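Drodeck共享工坊公开桌面移液机械臂自制方案

图纸、零件清单与控制程序7月5日起开放下载

Drodeck共享工坊今日宣布，由工坊成员自行设计和组装的桌面移液机械臂Feltex已完成第一版，全部图纸、零件清单、接线图和控制程序向公众开放。任何个人、学校社团或其他工坊均可免费下载、修改和复制，只需在改版中注明出处。

Feltex的用途比较单一：从支架上取下一支普通手动移液器，装上吸头，在容器之间转移液体，再把移液器挂回原处。项目面向的是在家里或小工坊里做水质检测、发酵、染料调配和植物组培的爱好者。这类工作常常需要把同一个动作重复很多遍，而现成的自动移液设备价格偏高，体积也不适合放在一张普通桌子上。

项目从立项之初就定下一个条件，即不改装移液器本身。使用者手里已有的移液器，装到Feltex上用完以后，仍可以照常手持使用。为此，设计工作的大部分时间花在夹爪和取放动作上，机械臂的主体结构反而沿用了工坊早先一台绘图机的关节设计，只更换了底座和两处轴承。

夹爪为两指平行结构，由一个舵机驱动，指尖可单独拆换。腕部装有一个小型摄像头，程序在接近移液器时用它校正位置。成员在June的测试中先后换过三种指尖材料，最后选定较硬的一种，外面不再贴软垫。软垫在夹持时手感更稳，但会让移液器的角度产生偏差，吸头对不准盒孔。

测试台铺黑色台面，移液器挂在支架的蓝色横杆上，旁边放着烧杯、吸头盒和透明的试管架。
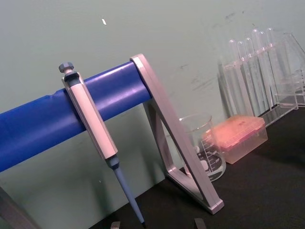 参与试用的Ansari表示，取移液器这一步比预想的难，支架只要挪动一点，原先记录的位置就不能再用，她建议新用户先把支架固定在桌面上，再开始校准，并且每次换支架之后都重新走一遍校准程序，不要沿用旧数据。

工坊采纳了这一建议，在发布的资料中增加了支架定位板的图纸。定位板可以用激光切割，也可以用手锯和锉刀制作，厚度要求不严，关键是两个限位槽之间的距离。校准程序也作了相应修改，启动后会先询问支架是否移动过，选择“是”则自动进入重新校准。

在耐久测试中，Feltex连续完成了577次取放动作，其间因夹持位置偏移停机9次。停机原因已逐条记录在测试日志里，日志随资料一并公开。工坊提醒，这一结果是在固定支架、固定光照的条件下取得的，换到其他环境需要自行验证。目前版本不建议用于任何需要出具正式结果的检测，也不应在无人看管时处理腐蚀性或易燃液体。

制作一台Feltex所需的零件共32种，其中大部分为通用紧固件、铝型材和常见舵机，材料费用大约1,000元，不含移液器和电脑。结构件可以用入门级三维打印机完成，最大的一件是底座转盘，需要打印平台边长不小于二十厘米。没有打印机的制作者可到所在地的工坊借用设备，或者按图纸改用胶合板切割。

控制板的固件由Vorkov小组编写，支持通过串口逐条发送指令，也可以载入一份写好的步骤表自动执行。步骤表是普通文本文件，每行一个动作，用任何编辑器都能修改。程序带有暂停和急停两种中断方式，急停会切断舵机供电，因此机械臂在急停后可能下垂，手和玻璃器皿都应避开其下方。图形界面仍在编写，本次发布不包含在内。

已知问题如下。一是夹爪在按压移液器推杆时力度控制不够细，小体积转移的误差偏大；二是透明器皿在强光下反光较重，摄像头有时识别不到边缘，需要调整灯的位置；三是吸头盒没有固定装置，多次插装吸头后可能逐渐移位。前两项列入下一版的修改范围，第三项暂时建议用双面胶处理。

Drodeck共享工坊将在开放时段为有意自制的人提供组装指导，内容包括关节装配、接线检查和首次校准。参加者需自备零件，工具由工坊提供。已经做出改版的制作者，可以把图纸和测试记录提交到项目页面，经复核后会收入资料库的改版目录。

关于Drodeck共享工坊

Drodeck是一家会员制共享工坊，设有木工、金工、电子和小型实验四个工作区，面向周边居民和学生开放。工坊成员的公共项目均以开放资料的形式发布。

媒体及制作咨询请通过Drodeck共享工坊项目页面的留言栏联系，主题注明“Feltex”。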